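Week 4: Keeping a Kitchen Notebook

Welcome back, everyone, and I hope the April rain didn't soak your papers on the way in. Last time we talked about shopping lists, and Máté Szabó kindly brought in his grandmother's recipe book — almost 1,000 entries, most of them without a single measurement! Please don't let that scare you. She knew what "enough flour" meant, and after a while you'll know your own version of it too.

For your notebook, write down what you cooked, who ate it, and what you'd change next time. Do it the same evening if you can, while you still remember how much salt went in.

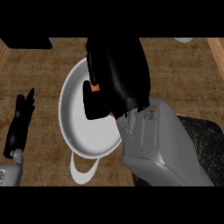 Old family recipes take a bit more patience. Copy the words exactly as you find them, spelling and all, and put your guesses in the margin in pencil. Jenő Bíró used to copy his in ink and regretted it for years.

For next time, please bring 4 entries of your own and one recipe you've only ever heard spoken aloud. Call a relative if you need to; they usually love to be asked.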